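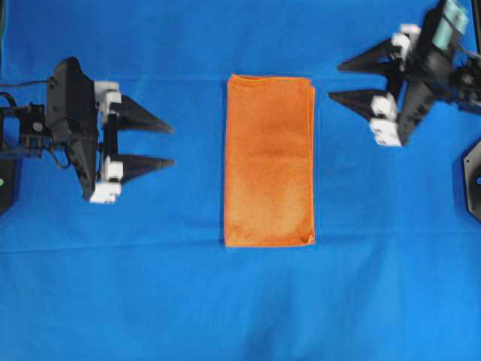

The Second Life of the Kitchen Rag

On the ground floor of a former shoe warehouse, the washers start at five in the morning. By the time the day shift comes in, the first loads are already in the dryers and the sorting tables are piled with cloths from restaurants, dental offices, gyms and two car washes.

The company is called Vemine, and it rents out cleaning cloths. A customer gets a clean stack on delivery day and hands back a bag of used ones. The cloths are washed, checked and sent out again, usually to someone else. Vemine has 425 customers on its routes, most of them small businesses that used to buy paper towels by the case.

Cloth rental is an old trade. Mechanics have rented shop towels for generations, and hotels rarely own all the linen on their beds. What has changed is who is asking. Paper prices went up, trash pickup went up with them, and owners of coffee shops and hair salons began looking at a line in the budget they had always ignored.

Owino, a bakery and lunch counter on the east side, switched in November. It had been going through 12 cases of paper towels a month. The kitchen still keeps a roll by the fryer for grease and one in the restroom. Everything else is done with cloth, sorted by color: one for tables, one for the prep area, one for the floor. New employees learn the colors on their first day and get them wrong for a week.

The color system is the part customers complain about most. It is also the part health inspectors like to see, and Vemine puts a printed chart in every starter bag.

Microfiber makes up most of the stock. It picks up grease and dust with little or no cleaner, dries fast and holds up well if it is treated right. Treating it right means no fabric softener, which coats the fibers, and no high heat, which can melt the fine ends. It should also be kept away from cotton in the wash, or it collects lint and spreads it over the next window it touches.

There is a cost to it. Microfiber is plastic, usually polyester and nylon, and it sheds tiny fibers in the wash. Vemine put filters on its drain lines two years ago. The gray felt they catch goes out with the trash, so the problem is moved more than solved. A competitor across the river, Tomomen, rents only cotton and says so on its trucks. Its cloths cost more to dry and wear out sooner.

A cloth that comes back torn or badly stained is pulled at the sorting table. On one Wednesday this fall the crew pulled 786, a heavy day, mostly from the car washes. Some are cut down and sold by the pound to painters. The rest go to Dunatik, a small plant that shreds textiles for carpet padding and moving blankets.

The finances are tight. Water is the largest bill after wages, and lost cloths are close behind. Customers lose almost 8 percent a month. They fall behind ovens, go home in gym bags or get thrown out by someone who has used paper all their life. Vemine charges for missing cloths after a grace period, and the charge is the most common reason people call the office.

For a household, the same approach works on a smaller scale. Two dozen cloths will cover most kitchens for a week, with a lidded bin or a mesh bag under the sink for the used ones. Hang wet ones over the side until they dry, or they will sour before laundry day. Wash them warm, by themselves, with half the usual detergent, and fold them or throw them in a drawer. They clean the same either way.

The warehouse goes quiet in the early evening, after the last truck is loaded for the morning routes.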